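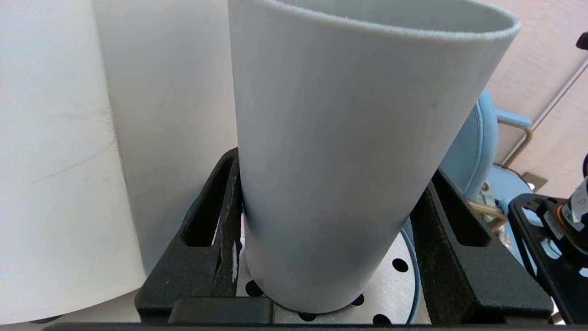
# Dorora Household Water Diary

Daily water use written down by people in 20 homes in Indthorpe, with one row per home per day. The diary ran from August until the homes stopped sending in sheets.

Version 7, released December 23, 2020. Maintained by Hanna Piątek.

## Files

- `diary.csv` - the main table, 3704 rows
- `notes.csv` - free-text remarks from the diary sheets, 2631 rows
- `homes.csv` - one row per home: number of people, garden yes/no, type of meter
- `changes.txt` - what changed between versions

All files are UTF-8 with commas between fields. Decimal points are periods.

## Columns in diary.csv

- `home_id` - two-digit code. Codes were handed out in the order homes signed up and carry no other meaning.
- `day` - year, month, day, with hyphens
- `meter` - the reading as written, in cubic meters
- `used` - liters since the previous reading
- `gap` - days since the previous reading, normally 1
- `flag` - blank, `R` (rewritten by the home) or `E` (estimated)

When a home missed a day, there is no row for it. The next row has a `gap` greater than 1 and `used` covers the whole stretch. Divide before you plot anything.

## How the readings were taken

Each home got a paper sheet and wrote down the meter number once a day, in the evening if possible. Echevarría typed the sheets into a spreadsheet. A second person typed them again without seeing the first copy, and the two were compared. Where they differed we went back to the paper.

Three homes share a building meter with a shop downstairs. They are marked `shared` in `homes.csv` and should be left out of per-person figures.

## Known problems

- Home 12 changed its meter partway through. The reading drops to nearly zero and `used` is blank for that day.
- Some sheets were filled in a week at a time. Runs of identical values are usually this.
- Garden watering is only known when someone wrote it in the notes.
- Older versions had liters and gallons mixed for home 05. Fixed in version 6.

## Use

Free for any purpose with credit to the Dorora diary. Please don't try to work out which home is which - the town is small.

## Comments

**medness_reader**
Is `used` rounded? I get values ending in 0 nearly everywhere.

**Hanna Piątek**
Most of the meters only show two decimals, so the smallest step is 10 liters. I'll add that to the column list.

**tbw**
Loaded fine in R. The notes file has line breaks inside quotes, so use a proper CSV reader and don't split it by line.

**gardenwall**
Any chance of rainfall for the same days? Would help a lot with the garden homes.

**Hanna Piątek**
We didn't record it. One home wrote "rain" in the notes fairly often, but I wouldn't lean on that.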